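Clerstead Publishes Gripper Comparison, Advises Buyers to Wait

CLERSTEAD, January. Clerstead, an independent test workshop, today released the results of its comparison of 3 hand-held grippers used to record household tasks for robot training. The short version is that none of them did as well as its sales sheet.

Testers made 639 recordings with tools from Keteo, Athanasiadis and Badgate. The work was plain housework, mostly clothing on beds. Keteo finished ahead, but 46 of its recordings had to be thrown out for lost tracking. Clerstead does not consider that a win worth advertising.
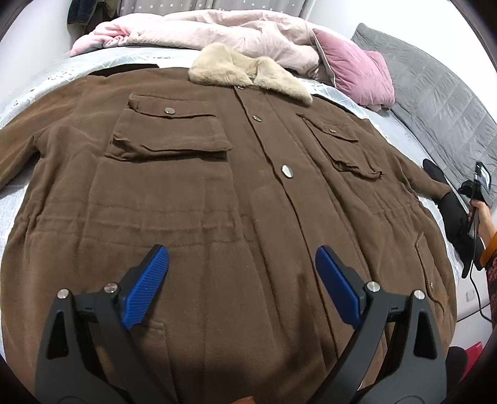
A brown coat with a fur collar laid out on a bed, with the gripper's jaws open over the lower part.

Heavy coats gave the most trouble. Makers like to show their tools on dish towels, and a towel says little about pocket flaps, metal buttons or a gathered waist. Textured pads held thick cloth better than smooth ones in our trials, though the gap was smaller than we had been told to expect. We saw no support for Badgate's claim that its tool needs "no practice."

Clerstead bought all the units itself. It has not tested whether a robot learns anything useful from the recordings, and it asks readers to be careful with anyone who says so on the strength of a demo.

The full report is free on request from the Clerstead office.

Comments (3)

padwatcher: What about pad wear? Mine were shot after 2321 grabs.

T_in_shipping: Would like to see the Athanasiadis numbers broken out by fabric.

oldbench: So Keteo won and you still say don't buy it. OK.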